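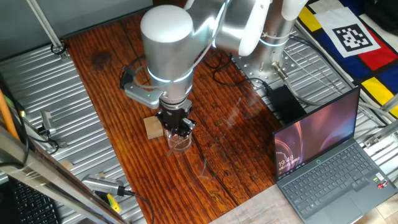 Kitchen table science club: what's on this August

6 min read

Quick one this month, I'm typing between two loads of washing and the printer has given up again. Sorry to everyone who got the July sheet with the bottom half missing.

First thing. Fruit cordials. So many of you asked after the Clasivside open afternoon that we're giving the whole item over to it. Elvia Sandoval ran the stall and went home with sticky shoes and an empty cool box. Blackcurrant went first. Then the rhubarb. The gooseberry, which I thought was the best of the lot, hung on until nearly four and then a family from the campsite bought the last 9 bottles.

Her method, as she gave it to me over the phone, so blame my handwriting:

Soft fruit, whatever you have. Weigh it. Pan, splash of water, lid on, low heat until it collapses. Mash. Strain through muslin overnight and DON'T squeeze the bag, squeezing makes it cloudy. Measure the juice in the morning. For every 500 ml of juice, 372 g of sugar. Yes, that number. Elvia started at 400 years ago and has been shaving it down ever since, her sister says it's still too sweet. Warm it just enough to melt the sugar. Juice of a lemon. Bottle while hot, into bottles that have been in the oven.

Fridge, and drink it within the month. If you want it to last longer, freeze it in tubs and leave a gap at the top. I didn't leave a gap. Learned about gaps.

Marit Eide does hers cold, no cooking at all, just fruit and sugar in a big bowl with a plate on top, stirred night and morning until the sugar has gone. Tastes fresher, I'll give her that. Doesn't keep though, and you have to be home to stir it. She uses it on porridge. Also in salad dressing with a bit of mustard, which sounded horrible and was very nice.

Now the colour thing. Half of you wrote in after Citlali Mendoza's talk to say you'd tried the red cabbage water at home and it went blue, or green, or in one case grey. Grey I can't help with. For the rest: chop a quarter of a cabbage, pour boiling water over, leave it until cool, strain. Purple. Add lemon juice a drop at a time and it goes pink. Bicarb takes it to blue and then green if you're heavy handed. Blackcurrant does something similair but weaker. Hard tap water can turn it bluish before you've even begun, and we have very hard tap water, so try bottled if it bothers you. The little ones like pouring the pink back into the blue and watching it fizz. Do it on a tray. Cabbage smell lasts till supper, open a window.

Citlali is doing the talk again at Bautista, upstairs room, half past six, same price as before (nothing). Bring a jam jar with a lid. If you've got flowers past their best bring those as well, she wants to try petals this time. Dark red roses are meant to work. Hollyhocks too, the near-black ones.

Jam jars generally. We are short! Anything with a lid that fits. Labels soaked off please, Ásdís Oddsson did 200 of them by herself last autumn with a butter knife and says never again. A bit of cooking oil gets the glue off. Leave them in the crate by the side door, not the front, the front is where the milk goes.

Allotment swap. Shiyu Kong has too many courgettes. Everyone has too many courgettes. Shiyu would also part with 6 tomato plants, potted on, bit leggy, a small yellow sort that she got from a neighbour and can't name. Wants beetroot or string. Any string.

Marit has runner beans by the carrier bag and is after a pair of loppers, to borrow for one weekend, will return them sharper than they came.

Blackberries along the old railway path are early. The ones on the sunny side, past the second bridge. Long sleeves. Please leave some low down for people with short arms, we had a complaint last year and it was fair enough.

Lost at the open afternoon: one child's cardigan, mustard yellow, wooden buttons. One lid from a cake tin. Found: a different lid. Both at the desk.

Recipes for the September sheet to me by the end of the month, on paper is fine, readable is better. Plums, I'd think. Nothing with marrow please, we did marrow.

Right, washing's done.

Search this site Type and press enter

Recent items
Rhubarb, and what to do with the last of it
Ploltulero seed swap: who brought what
Mending morning moves to the back room
Getting wax out of a tablecloth
Elderflower, a warning about the blender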